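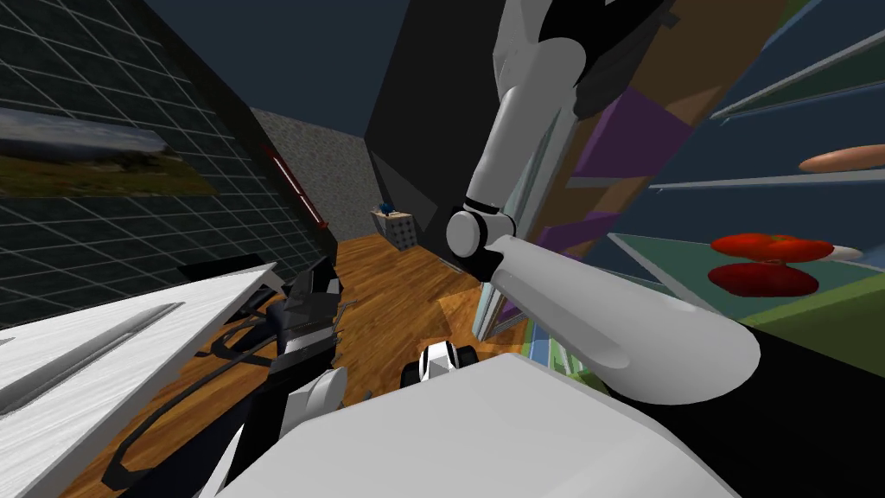
Tomás Louro wrote back that he'll believe in kitchen robots when one can put away a bag of groceries and then wipe the counter without being told which counter.

Posted in: Home Automation, Diary
3 min read

2018-04-22

I read his message over breakfast and then spent most of the day on the simulated kitchen again. He has a point. Reaching a shelf is mostly solved for us. Knowing what belongs on it is another matter, and so is getting two arms past a tall cabinet without hitting it.

Since January we have logged 831 runs at Dalleden and 492 of them finished the chore. The rest stalled or dropped something. Severino thinks the finished ones flatter us, as a run counts if the item ends up on any shelf. I agree with him and will change the scoring this week. It will make the numbers worse.

Small things near an edge are still the hardest. I went through the gripper views after lunch and wrote down 4 cases to repeat.
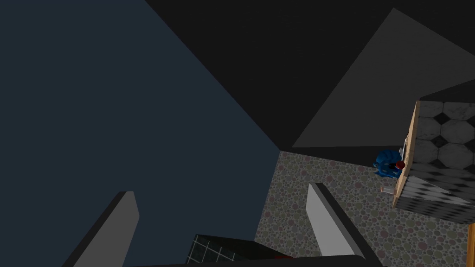

Gripper open, blue object by the edge of the counter.

At home I did the dishes by hand, which took me 40 minutes with the pans. I tried to note every decision I made and gave up at the second plate. Too many of them were about what to leave for later.

My answer to Tomás was no, not yet, for a whole kitchen. For one shelf and a few known items, I'd say close. He wants to see it with real groceries. Need to ask Severino when the arm at Stidside is free.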